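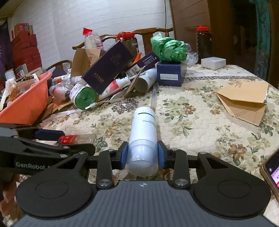 Picnic rentals FAQ

Last updated 19/05/2019

What do I get in the basic set?
Tablecloth, plates, cups, napkins, one cooler. Blankets are extra. So are chairs, sorry.

How many people does it feed?
Basic set is for 28. Bigger group, ask for the Yimyam set, that one goes up to 136.

Can I pick it up the night before?
Yes, from the Privell counter, until closing. Bring the order number. No number, long wait.

Do you deliver?
Javness and Umovia only. Fee is $23 each way. We leave it at the parking lot, not down by the lake, please dont ask the driver.

Can we bring our own food?
Sure. We don't do food at all. Drinks neither.
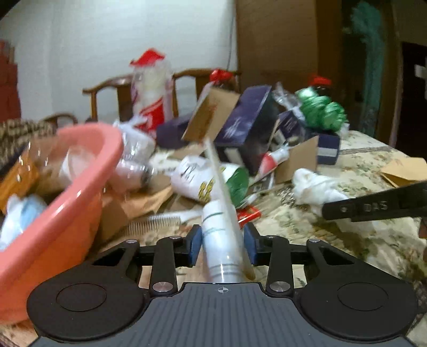
CUPS, PLATES & CLEANUP

Do I have to wash anything?
No. Scrape the plates, stack them, back in the crate. Plastic cups are yours to keep or recycle.

What if we run out of cups?
Extra sleeves at the counter, $3. Same price all of June.

Stain on the tablecloth?
Happens. Grass and ketchup are fine, we wash it. Candle wax or burns and you pay for teh cloth.

It's raining. Refund?
Move the date once for free if you call before pickup. After pickup, no refund.

When is it due back?
Noon the next day. Later than that counts as a second day.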